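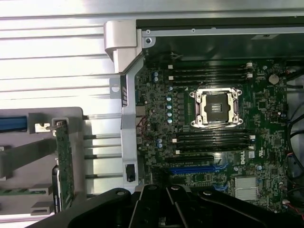 The first thing Gudrun Hägglund asks a bride is to put her hands flat on the table. She does not ask about the dress, the date or the budget. She takes a paper tape, measures around the knuckles without the thumb, and then measures the other hand also, which surprises most people. The right hand is usually a little larger, and in a thin leather glove a little is a lot.

Hägglund makes wedding gloves. She has made them for most of her working life, first for theater companies and later under the name Flevero, in two rooms above a bakery in Larnov. The stairs are steep and smell of cardamom until noon. Customers come up them with a dress bag over one arm, or with a phone full of photos, or sometimes with a mother who remembers that her own mother had gloves and wants to know where they went.

I visited in October, when the wedding season is finished and the orders for spring have begun. It is the month when Hägglund cuts. She prefers to cut leather in cool weather, and she prefers to do it in the morning, before she has spoken with anybody. After lunch she sews and answers the telephone.

## A long absence

For many years the bridal glove was almost gone. The strapless dress of the nineties sometimes had a satin glove with it, very shiny, bought in a packet, and it was this glove that people remembered when they said they did not like gloves. When Hägglund opened her studio she made mostly driving gloves and a few pairs for funerals. A bride came perhaps once in a season.

Now they are most of her work. Last year the studio finished 126 pairs for weddings. Some were opera length, going well above the elbow, but more were short ones that end at the wrist bone with one button. There were also sheer gloves of silk tulle, and these are made by her colleague Bezawit Lemma, who came to the studio from lingerie sewing and has the patience for a seam that is seen from both sides.

Lemma has her own opinion about why the glove came back. "Dresses became plain," she told me. "A very plain dress is beautiful, but the bride looks in the mirror and she feels that she forgot something. Before, she bought a big necklace. Now she comes to us."

She showed me a pair in progress, pinned to a form. The tulle was the color of weak tea. Along the back of the hand she had placed small knots of silk thread, closer together near the wrist and farther apart toward the fingers, until there were none at the fingertips. The bride had asked for something like frost, but not white. It had taken several samples before they agreed about what this meant.

## How a glove is cut

A leather glove looks simple when it is finished. It is made from more pieces than I expected. There is the large piece that folds around the hand, called the trank, and there is the thumb, which is cut separately and set in an oval hole. Between the fingers go narrow strips called fourchettes. Without them the fingers would be flat like a drawing.

Before cutting, the skin must be stretched. Hägglund wets it a little, rolls it in a damp cloth, and leaves it for 36 hours. Then she pulls it over the edge of the table, first in one direction and then in the other, until she feels that it will not give more in the length. In the width it must still give. A glove should open across the hand when you make a fist and then come back, but it should not become longer during the day.

"If it is stretched wrong, she will have empty fingertips in the evening," said Hägglund. "At the church it is perfect, and at the cake it is a puppet."

She uses lambskin for most brides and kidskin for those who can pay for it. The kidskin is thinner and has a tighter surface, and it takes the shape of the nails. It also shows everything. She will not sell it in pure white to somebody who plans to wear the gloves through the meal, and she says this plainly during the first visit.

The seams are sewn on a small machine older than she is, or by hand for the finest pairs. I asked how many stitches are in one glove. She did not know and did not seem to find the question interesting.

## The ring

There is a practical matter that every couple must solve, and this is how to put a ring on a gloved finger. Hägglund has heard many solutions. The simplest is to take off the left glove before the ceremony and give it to a friend. This works well with short gloves. With long gloves it can take quite some time, and the guests will be watching.

The old answer is the mousquetaire opening, a slit at the inside of the wrist closed with small buttons. The bride opens the buttons, slips her hand out, and folds the empty part of the glove back under the wrist. It was used for eating, and it is just as good for rings. Hägglund puts three buttons on hers, covered in the same leather. She asks the bride to practice at home, one-handed, and to practice again with the person who will stand next to her.

Another possibility is an opened seam along the ring finger. Lemma does this on tulle gloves with a tiny hook at the base. It cannot be seen from a chair in the second row. The finger comes out through the seam, the ring goes on, and the glove can stay as it is or be closed again over the band.

What both women advise against is the ring over the glove. It must be a size too large to pass the leather, and then it is too large for the rest of one's life - or the jeweler has to make it smaller the week after.

Liv Torvik, who married in June in a short cream pair from the studio, chose the simple way. She gave the left glove to her brother and he put it in his jacket. "He danced with it all night," she said when I reached her by telephone. "I had one glove in the photos after the ceremony, and I like these photos the best." She has since worn the pair with a dark wool coat. She had asked for cream with this in mind.

## What goes with what

The rule about sleeves is old and Hägglund keeps it, mostly. The shorter the sleeve, the longer the glove. With a sleeveless dress the opera length is natural, and with a long sleeve the glove should stop at the wrist so that the two edges do not fight. She breaks the rule for tulle, which can go under a lace sleeve or even over it.

Bracelets are harder. A wide cuff over a long leather glove looks good in pictures but leaves a mark, and stones in open settings will scratch kid in one evening. Pearls do no harm. If a bride brings a bracelet from her family, Hägglund asks to see it before she draws the pattern, and sometimes she makes the glove shorter so the bracelet can lie on skin.

Color is decided next to the dress fabric, by the window, never from a screen. Ivory is many colors. The tannery that she buys from, Wirnora, dyes small lots for her and sends cut corners from each, and she keeps these in a flat drawer with the lot written on the back in pencil. When I was there she laid four of them on a sleeve of heavy crepe. Three looked right to me. She put away two of these immediately and then went on looking at the others for so long that I went to see how Lemma was doing.

## Waiting and caring

A made-to-measure pair needs four months from the first measuring to the box. There is one fitting in between, with a glove of cheaper leather. Brides are asked to come without fresh nail polish, and to bring the nails in the length they will have at the wedding, if they know it already.

Some come late. Adeel Janjua called the studio five weeks before his sister's wedding, because the pair she had ordered elsewhere had arrived in two different shades. Hägglund could not make new ones. She dyed the lighter glove down to the darker one, twice, and let him carry them home still stuffed with tissue paper.

Afterward, the gloves should rest flat with acid-free paper in the fingers, in a box that can breathe. A plastic bag is the worst place. Makeup on the fingertips can often be lifted with a clean piece of suede, rubbed very lightly and always in one direction. Red wine she will look at but promises nothing. Tulle gloves may be washed by hand in cool water with a drop of wool soap, then laid on a towel and shaped with the fingers.

When I left, it was after four and Hägglund was at the sewing machine with a thumb piece under the needle. A dress bag was hanging on the door, and its owner was already on the stairs, asking up if this was the right floor.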